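# Small-table kitchen tips: one folding table, one steel bowl

I am a huge fan of the folding table. Ours gets opened for chopping, for eating, for folding shirts, for wrapping parcels, and then on a good day it goes flat against the wall and we get our floor back! A few habits have made mine so much nicer to live with.

**Open it all the way, then lean on it.** Press down on each corner with your palm before anything goes on top. If a corner dips, look at the feet first – on a tiled floor one of them is usually sitting in a grout line, and sliding the table a hand's width fixes it.

**Give it one bowl that lives there.** I love a round stainless steel bowl for this. Peelings go in while I cook, rolls go in at dinner, keys and mail the rest of the time (washed in between, of course). I paid 300 for mine at the Sindia market stall in August and it has been in use every single day. 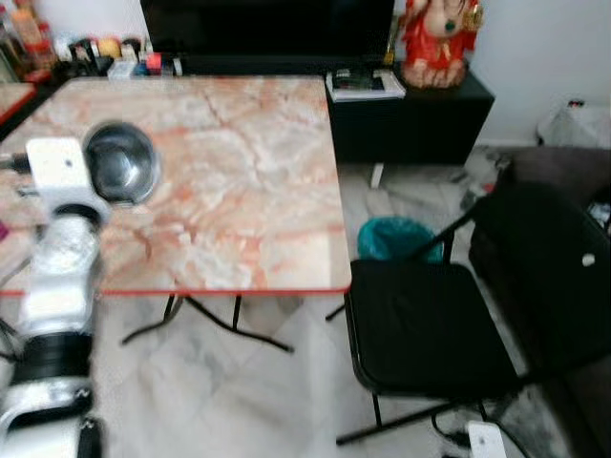

**Wipe toward you, edges last.** A patterned top hides crumbs beautifully, so don't trust your eyes. Run a dry hand over it first, then a damp cloth with one drop of dish soap, then a dry towel. The trim around the edge collects sticky stuff, and an old soft toothbrush gets along it in no time.

**Keep water off the seam.** If your trim is the glued-on kind, don't let puddles sit against it. When a bit does lift, clean out the gap, press in a thin line of contact glue and hold it down with masking tape overnight. I used Elto tape last time and it peeled off without leaving a mark.

**Shine up the bowl.** For water spots:

1. Splash in some white vinegar and swirl it around.
2. Rub with a soft cloth, going with the grain if you can see one.
3. Rinse, and dry it right away.

Skip the steel wool! For baked-on rice, warm water and a spoonful of baking soda for 3 hours does the job.

**Lay the silverware before the food comes out.** A spoon and a fork at each place takes seconds while the pot is still simmering, and it stops that scramble when everyone is already sitting down.

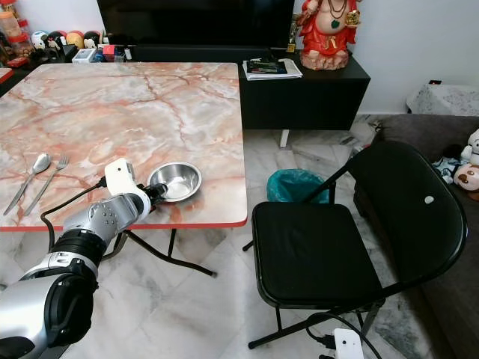 **Oil the hinges twice a year.** Flip the table onto a blanket, put one drop of light machine oil on each pivot, then open and close the legs five or six times. Blot what squeezes out or it will end up on your socks. While you're down there, tighten any loose screws – gently, as the wood underneath strips easily.

**Replace the feet before they split.** Take an old one along to the shop and try the new one for size. Magalhães in Carkdale keeps them loose in a drawer by the counter, and the black ones are the ones I buy.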